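Jesier Countertop Utensil Caddy
Set-Up and Care Guide
Section 5: Placing and Loading the Caddy

Revised 2025-07-10

Read Section 4 (Assembly) before you begin. The compartments must be fully seated in the wire frame before any utensils are loaded.

5.1 Choosing a location

1. Select a flat, level section of countertop. Do not place the caddy across a seam or over the edge of a sink.
2. Keep the caddy at least 52 cm from any burner, measured from the nearest edge of the rim.
3. Leave wall outlets clear. Cords from small appliances must not pass behind or under the wire frame.
4. Check the height below wall cabinets. Long-handled tools need to be lifted straight up before they are tilted out.

CAUTION: Do not place the caddy on a cooktop, even when the cooktop is off.

5.2 Preparing the utensils

1. Wash all utensils and dry them completely, including the hanging loops and the joint between head and handle.
2. Set aside any utensil with a cracked handle or a loose head.
3. Sort the remaining utensils by type. Silicone and wire tools go together. Wooden tools are kept apart from them.

Note: Wooden spoons hold water in the grain after washing. Lay them flat on a towel overnight before storing them upright.

5.3 Loading the compartments

Load one compartment at a time, starting on the left. All utensils are stored with the handle down and the head up.

1. Place the spatula in the left compartment with its flat head turned toward the outside.
2. Add the basting brush next to the spatula. The bristles must stand free and must not be pressed against the wall.
3. Add the whisk last. Lower it slowly so that the loops do not catch on the brush.
4. Hold the wooden spoon near the bowl and lower the handle into a compartment with no silicone tools in it.
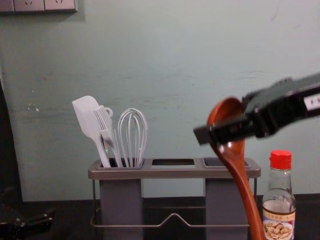
5. Let each handle come to rest on the compartment floor before releasing the utensil. Dropping a heavy tool from rim height can shift the compartment in the frame.
6. After loading, press lightly on both ends of the rim. If the caddy rocks, remove the heaviest utensil and move it to the opposite side.

CAUTION: Knives, skewers and peelers must not be stored in the caddy. The openings do not cover sharp edges.

Note: Bottles and jars may stand beside the caddy. Do not store them in the compartments or rest them on the wire frame.

5.4 Weekly care

1. Remove all utensils.
2. Lift out the compartments and rinse them in warm water with mild dish soap.
3. Wipe the wire frame with a damp cloth. Dry it at once, paying attention to the bends.
4. Wipe the countertop under the frame and let it dry.
5. Replace the compartments and reload as described in 5.3.

Do not use steel wool or scouring powder on the rim.

5.5 Replacement parts

Compartments and frames are supplied separately. For a compartment, quote part 278. Frames from the earlier Dusier model do not fit and must not be combined with Jesier compartments.

Send parts requests to Aoi Ichikawa, Takeda Housewares, Trurnthorpe. Include the part number and a copy of the receipt.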